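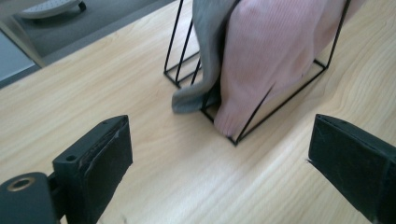 Wire holder with a pink knitted cloth and a gray fabric, Volberg open day

The flyer promised a "new way to store textiles," so I gave Volberg two hours of my Thursday. What I found was a black wire rack on a pale tabletop. It looks like something for magazines or files, and I suspect it would do fine at that job.

Cloth is another matter. The Renska line is said to cut folding time by 60 percent — measured how, the handout doesn't say. I asked twice and got a brochure.

Coffee was decent. The next open day is in June, and I'll probably skip it.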